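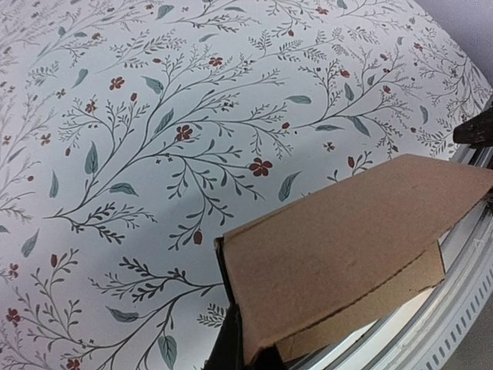
Cardboard in the gripper over the flowery sheet, wrist view.

Projects > Robot Club > Notebook > May

Long afternoon on the cardboard task, writing this down before I forget it all. Adwoa and I are still on the folding part, and I've changed my mind about the grip again! Taking hold near the crease gives us a flap that swings wherever it likes, so I want the fingers down at the base, and we'll see what the other arm can do from the side.

Ksawery keeps asking about the botanical print. I like it (all those twigs and little red flowers give the wrist camera plenty to chew on), but he thinks it muddles his edge finder and wants to try plain white. Fine by me – after the Jiltthorpe meet though, please, we have enough moving parts.

Settings for whoever runs it next: program 102, step limit 2,000, arms started 2 seconds apart. Don't touch the wrist offsets, Szymon only just got them right and he'll be sad.
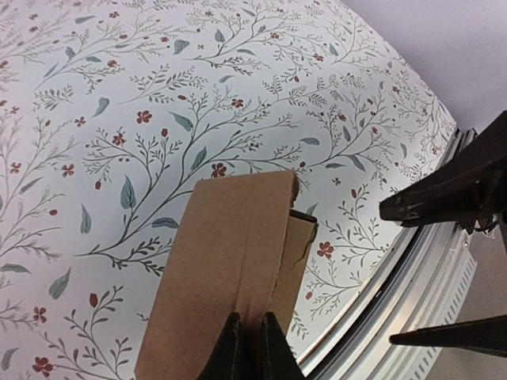

Both fingers on the base of the folded piece, second arm in from the right.

I like this one a lot better. My worry is the jaw on the right, there isn't much room to come in over the rim and I'd hate to have it clip the metal. Maybe a higher approach and then down? Kacper has the Alow script for that, need to ask him where he saved it.

Still to do: cut more cardboard, same size as these. Tape the cable on the second arm. Send Mieczysław the logs by 4:30.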